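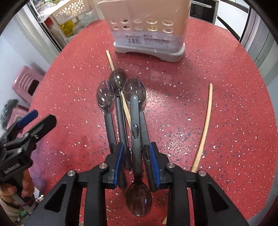

The hand-held gripper with one of the spoons between its blue finger pads, during the comparison at Mudbridge.

Mudbridge publishes results of finger pad comparison

The automation workshop at Mudbridge has published the first results of a comparison between two sets of finger pads for hand-held grippers, using ordinary kitchen utensils as the test objects. The work was finished on 22nd February and covers 145 attempts at picking up a single item and placing it in an upright holder.

The two pad sets are named in the report as Penner and Pendero. Both fit the same black two-jaw gripper and can be changed without removing the jaws. The Penner pad is the softer of the two. The Pendero pad is thinner and has a stiffer backing, which the workshop expected to help with narrow handles.

Spoons with black handles and clear tinted bowls were chosen for the main part of the work. The bowl is hard for a camera to pick out, as the table shows through it and its curved surface gives small reflections. The handle is easier to find but leaves little room for the jaws when several spoons lie close together. Wooden chopsticks were used as a second object.

An attempt was counted as a success if the item left the table, stayed in the jaws for 10 seconds and went into the holder without being touched by anything else. On that measure 121 of the 145 attempts succeeded. Most of the failures were with chopsticks, which tended to roll as the jaws closed.

The difference between the pads was smaller than expected. Penner held spoons more securely when the grip was off centre, and Pendero was better at separating one handle from a bundle. With chopsticks the softer pad did slightly better – the report puts this down to the larger contact area, but says the number of attempts is too low to be certain.

Wear was also checked. After the full set of attempts, 3 of the pads had visible marks along the front edge, all of them Pendero. None had come loose from its jaw.

The speckled surface of the red table caused some trouble for the tracking software. Position estimates were steady while the camera was moving slowly, but drifted when the gripper was brought down quickly. The workshop has changed the exposure setting and will repeat that part of the work.

A second round is planned for May at Plurlow, where the same pads will be fitted to a fixed arm and run with the same spoons. The controller settings will be kept as close as possible to those used by hand – closing speed and jaw opening in particular. The Mudbridge figures will be published again alongside the results from the arm.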